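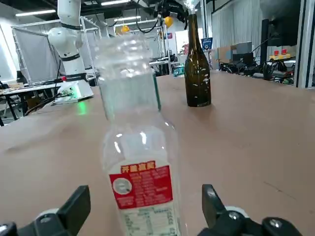

Alent 800 countertop water filter, three weeks in

Posted April 3, 2026 by Liis Lill

Quick one, packing for a trip. People keep asking so here it is.

Short version: good filter, annoying lid, would buy again on sale.

Why I got it. We were going through so much bottled water. Two cases a week some weeks, recycling bin full by Tuesday, me hauling the stuff up the stairs. Tap water in our building is safe but tastes like a swimming pool. Had a Nutisach pitcher before this. Fine for one person, hopeless for a family, always empty, always somebody else's turn.

Paid 241 dollars with two spare cartridges in the box. Not cheap. Bukola Ajayi from my old office has the smaller one and says it does the same job, just slower to refill. If you live alone get that.

Setup. Screw the adapter on the faucet, push the hose in, run it for ten minutes, dump the water. Manual says five. Mine was still gray at five. The adapter did not fit our kitchen faucet, had to get a 3 dollar ring from the hardware store. Would be nice if they just put one in the box.

Taste. Really good. Chlorine smell gone completley. Tea is better, and the kettle has less of that white crust though maybe too early to say. My mother in law did not notice any difference, but she drinks everything with lemon.

Speed. Fills a big glass in the time it takes to find a clean glass. A soup pot takes forever. Start the pot first, then chop.

The lid. Ugh. Snaps down hard, pops up on one side if you don't press the back corner. Dust gets in. I emailed support, got an answer from Amarachi Ibrahim the next day, very polite, new lid came in the mail. New lid does the same thing. Rubber band for now.

Noise. Little click when it shuts off. Dog hated it for a day.

Cartridges. Rated for 800 gallons. The light goes green, yellow, red. Mine is still green so no idea if the light is honest. Replacements are over 100 dollars for a pair, do the math before you buy, I did it after. There are off brand ones from Gralura for less, havent tried them, if you have please comment.

Looks. White box. Shows every coffee splash. Takes up the spot where the toaster was, toaster now lives on the fridge.

Still buying bottles for the car and for soccer, old habits, but one small pack lasts us most of March it seems. Back feels better.

Four out of five. Minus one for the lid. Will update when the light turns yellow.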